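Community Snack Table, Hedcombe Hall - how we're getting on

Hello all, and thank you for being patient with me. I know this was meant to reach you in November and it is now well into December, but the week of the boiler got in the way of most things, and I would much prefer to send you a proper account than a rushed one.

First, the money. You gave us 749 pounds to run the table through to spring, and we have spent 392 of it. Most of that went on the snacks themselves, a fair chunk went on the lidded storage tubs (more on those in a minute, they have been brilliant), and the rest was the tablecloths and a kettle. The old kettle had been tripping the fuse at the hall and I decided we could live without the excitement. Receipts are in the blue envelope, which Áine Moynihan has, and she can scan them for you if you'd like them before the spring meeting.

Now the table itself. When I wrote the bid I said we wanted a place where people could sit down after the language class and have something to eat from somewhere other than the corner shop. I had in my head a sort of bring-and-share, and for the first fortnight that's how we ran it. It was lovely, but the same four people were doing all the bringing, and one of them was me. So we changed it. We now do one bigger order each month, split between the Chinese supermarket and Hayes, the wholesaler on the Viltness road, and people bring extras if they feel like it. Much calmer!

We've had 308 visits to the table so far, going by the sign-in book. Some of those are the same faces again and again, which I'm very happy about - I did wonder whether to report it as separate people, but the book isn't neat enough for that and I don't want to give you a figure I can't stand behind.

The round table has turned out to be the right choice. I'd asked for two long ones and Áine talked me out of it, and she was quite right. With a long table people sit at the ends and talk to whoever they came with. With the round one they have to pass things across, and passing things across means asking what they are. The pink cloth with the hot air balloons on it was her pick as well. I thought it was a bit nursery when it arrived, but it has grown on me and the children love it.
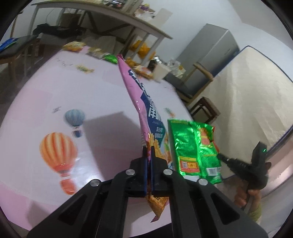 How do people choose what to try when they can't read the packet?

Mostly they ask whoever is sitting next to them, and if that person can't read it either, they go by the picture on the wrapper and we check the ingredients list together before anything is shared out.

That checking has become a bigger part of the afternoon than I expected. We have 3 regulars with food allergies, and after a slightly worrying moment with some sesame crackers in October we made it a rule that no bag goes round until somebody has read the back of it aloud. If the label is only in Chinese, one of the class translates. If there's any doubt at all, the bag goes back in the tub. It has done wonders for the English practice too, because you end up with a whole table of people trying to agree on the word for "starch".

On storage: the Flerka tubs were the best thing we bought. Before that we were folding the tops over and using clothes pegs, and everything tasted of cupboard by the following session. We now have one tub for sweet, one for savoury and one for unopened bags, and the labels are in both languages. The handwriting on the English ones is mine, so apologies there.

Things that haven't gone so well. The recipe cards I promised haven't happened. I have a pile of scribbled notes and one very good set of instructions for fried dough twists, but nothing you could hand to anyone. I also under-ordered savoury and over-ordered sweet for the first two months. Savoury goes first every single time, and I've moved the order round to suit. And we did have one session where only five people came, which was the night of the heavy rain, so I'm not reading too much into it.

We've also had some trouble with crumbs. The hall is used by the toddler group in the mornings and they (very politely) asked us to sweep more carefully. We now shake the cloth outside and do the floor before we do the washing up, and I haven't had a note since.

For the rest of the grant, I'd like to do a bigger afternoon for New Year, with two tables and hot food if the hall kitchen is signed off in time. I'd also like to put a little aside for printing the recipe cards, which I will do, I promise. If you'd be happy for us to move some of the snack budget over to printing, could you let me know by email? I don't think it needs a new form but you'll know better than me.

Do come along if any of you are nearby. We start at 4pm, the side door is the one that opens, and there is always tea.

Recent from Hedcombe Hall
Boiler update and temporary room changes
Language class: new starters' evening
Toddler group winter timetable
Can you spare a folding chair?
Minutes of the autumn users' meeting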